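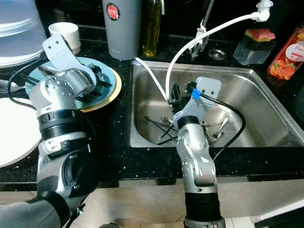
How to Zero an Air Rifle Scope at 25 Yards

Posted April 27, 2018 by Gitau Mwakyusa

Every February the indoor league at Jarnton picks up a few new shooters, and most of them arrive with a scope that was mounted in a hurry. The rifle shoots fine. The scope is pointing somewhere else. If you follow the steps below you should be able to get a spring or pre-charged air rifle on the mark in one session, without burning through a whole tin of pellets.

These notes are for a .177 rifle with a scope that has 1/4 MOA clicks. If your turrets are marked in mils the method is the same but the arithmetic is different.

What you need

A rest or a bag. A rolled towel will do for a pre-charged rifle.
One batch of pellets, enough for the whole session.
Targets with a clear aiming mark. Plain black dots on white paper are easier than scoring targets.
A tape measure.
The correct hex key or Torx driver for your mounts.
A pencil and a notebook.
Eye protection.

Before you go to the range

Make sure the rifle is unloaded. Leave it uncocked while you work on it.

Check the mounts. Put a driver on every screw and see if anything moves. On spring rifles the rear mount tends to creep backward along the rail, and a scope that creeps will never hold a zero. If your rail has a stop hole, use a mount with a stop pin. Tighten the ring screws a little at a time, working diagonally, and stop at the torque figure that came with the mounts. Too tight and you can dent the tube.

Set the eye relief next. Shoulder the rifle with your eyes closed, get comfortable, then open them. You should see a full, round view with no dark ring. If you have to stretch or pull your head back, loosen the rings and slide the scope.

Level the reticle while the rings are loose. I hang a weighted string on the far wall, hold the rifle level and line the vertical crosshair up with the string. Tighten again and recheck, as the scope often turns slightly when the screws bite.

Focus the eyepiece on a blank wall or the sky (never near the sun). Look away, look back, and turn the ring until the crosshair is sharp the moment you see it. Then leave it alone. The parallax ring or side wheel is a separate adjustment and gets set to the distance you are shooting.

Start close

Put your first target at 10 yards. A scope that is badly off at 25 may not hit the paper at all, and you can't correct a shot you can't find.

Fire 2 shots at the center of the dot. If they land near each other, adjust toward the center. If they are far apart, fire again before you touch anything.

At this distance the pellet will normally print below the point of aim, as the scope sits well above the barrel. Leave it a little low. Get the left and right adjustment close and move back to 25 yards.

Zeroing at 25 yards

1. Set the parallax to 25 yards and put up a fresh target.

2. Rest the rifle on the fore-end. Don't rest the barrel or the air cylinder on anything. With a spring rifle, let the stock lie on your open palm on top of the bag and don't grip it hard.

3. Fire five shots at the same mark. Keep aiming at the mark, even if the pellets are landing somewhere else.

4. Find the middle of the group. Ignore a shot only if you knew it was bad when it went.

5. Measure from the middle of the group to the mark, once up and down and once side to side. Write both down.

6. Work out your clicks. One MOA is very close to 1/4 inch at 25 yards, so one click of 1/4 MOA moves the group 1/16 inch. A group that is 1/2 inch low needs eight clicks up. A group 1 inch left needs sixteen clicks right.

7. Turn the turrets. The arrows show which way the point of impact will move.

8. Fire two shots to settle the scope and don't measure them. Then fire another five and repeat from step 4.

Most rifles get there in two or three rounds of this. When the group sits over the mark, stop.

Recording the zero

If your turrets allow it, loosen the cap, turn the dial to 0 without moving the clicks underneath, and tighten it again. Write down the distance, the pellet, the batch number and the temperature. The rifle I use for the Grorkley postal match has its own page in my notebook, and I look at it every time I open a new tin.

If it won't zero

Groups wander from one target to the next: check the mount screws and the stock screws.

Turret runs out of travel: set both turrets back to the middle of their range and look at the mounts. Barrel droop on break-barrel rifles usually needs a drooper mount.

Groups are big but centered: try a different pellet, and clean the barrel.

Shots string up and down on a pre-charged rifle: check the fill pressure. Many unregulated rifles drop or climb at the ends of their fill.

Zero is good on the bag but off when standing: your hold or head position is changing. Don't chase it with the turrets.

Recheck the zero whenever you remove the scope, change pellets or knock the rifle.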